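Prunberg Workshop Newsletter
24/11/2019

Ring marks on the pale tabletops: what they are and how we treat them

The tabletops delivered to the Wornell building in April have now been through one full round of maintenance. There are 170 of them, all edge-glued solid wood, all finished by Pietrzak before delivery with two coats of Femari matte hardwax oil. The round produced 922 entries in the surface log. Most are ring marks. The rest are pen, tape residue, a few dents, and one burn at the soldering bench that is being handled separately.

A matte oil finish behaves differently from the lacquer on the old tables. Lacquer forms a film on top of the wood. When it holds up, liquid stays on the surface and wipes off. When it fails, it flakes, and the whole top has to be stripped. Hardwax oil sits mostly in the upper layer of the wood, with a very thin layer of wax above it. It marks sooner than lacquer does, but a mark can be worked on locally without touching the rest of the top. That was the reason for choosing it, and so far the log supports the choice. No top has needed a full refinish.

Types of ring

The log uses three codes.

R1 is residue. Something has dried on the surface: tea, sugar, glue, the soft compound from the underside of a rubber foot. Drag a fingernail across the line. If the line can be felt, or if it breaks up under the nail, enter R1.

R2 is moisture in the wax. The ring is whitish or cloudy and cannot be felt. It comes from a damp or hot base left standing.

R3 is a stain in the wood. The ring is gray, brown or nearly black. Gray and black rings usually mean a steel can or tin with a wet base, where iron has reacted with the tannins in the wood. R3 is the only code that calls for sanding.

Please do not enter a code from a photograph. A thin faint line can be any of the three, and under overhead lights an R1 and an early R3 look the same on pale wood. Check by hand, from a low angle, with a lamp to one side.

Treatment

R1. Wipe with a well-wrung cotton cloth and the diluted Femari soap, with the grain. Wait until the surface is dry and look again. If a line remains, repeat once. For glue and rubber, use the white nylon pad with a few drops of soap and light pressure. The green and brown pads are too coarse and should stay in the metal shop.

R2. Leave it alone for 7 days. A large share of cloudy rings in the April batch cleared without treatment once the table was kept dry. If the ring is still there after that, rub the area with the white pad and a very small amount of maintenance oil, then buff with a dry cloth until no oil comes off on the cloth.

R3. Sand with 180 grit on a cork block, then 240, always with the grain, and feather out well past the ring. Vacuum. Apply oil thinly with a lint-free cloth, wait fifteen minutes, remove the excess, and buff. Second coat the next day. Oxalic acid is to be used only by the finishing bench.

Oily cloths go in the lidded steel bin, opened out flat and wetted first. They can self-heat and catch fire. This applies to every cloth that has touched the oil, including one used for a single ring.

Sanding across seams

The tops are made up of long strips with the grain running the same way, but the grain is rarely exactly parallel from one strip to the next. On some boards it drifts a few degrees off the line of the seam. Sand parallel to the seam and accept the small error. Following the grain of each strip separately leaves a visible change in sheen at the joint, and two tops in the drawing room show this clearly.

A seam that looks dark is normally only a glue line and needs no action. A seam that can be felt as a step should be logged as S1 and reported to Pietrzak under the delivery agreement. There are four of these at present, all on tables near radiators.

Sheen

Fresh repairs look glossier than the surrounding top for several days. Do not try to correct this with more pad work in the first week. Where the difference persists, the usual cause is excess oil left on the surface. The maintenance oil and the original finish come from the same Femari range, but the maintenance oil has a slightly higher sheen when applied thickly.

Shadows also cause false entries. Several items logged as gray patches could not be found again on inspection, and the location notes place them under lamps or shelves. Move the lamp before writing the entry.

Consumption and cost

Materials for the round came to 2,586, including pads, cloths, soap and oil. Oil was the largest item and also the one with the most waste. Cans opened for a single R3 repair had skinned over by the next use in almost every case. Oil will now be decanted into small bottles, filled to the neck and labeled with the date of opening.

Coasters and small dishes

Anything that holds liquid should stand on a coaster. Cork-backed and felt-backed coasters are both acceptable. Unglazed ceramic is not, as it holds water against the surface and is abrasive when moved. Plastic and silicone coasters are fine for a working day but should be lifted and the table wiped at closing. Soft plastics left in place for weeks can draw plasticizer into the wax and leave a tacky ring, which is logged as R1 and is slow to remove.

Steel tins must not stand directly on the tops, wet or dry. Trays for tins are on the shelf by the sink.
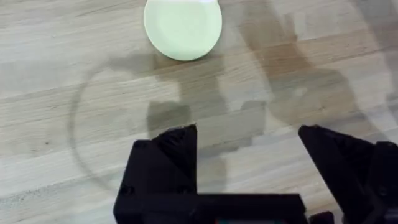
Entries for the next round should give the table number, the code, and the position of the mark, using left or right as seen from the side with the number plate. The ring on the left half of this top is thin and faint, which is the kind most often missed when the table is checked from standing height. It would be entered as "ring, left half, code open" until someone has run a nail over it. Small items such as the pale green round piece should be lifted during the check and the wood under them looked at as well. The thin darker lines between the strips are seams and are not entered. Completed sheets go in the tray outside the finishing bench, and blank ones are in the drawer below it.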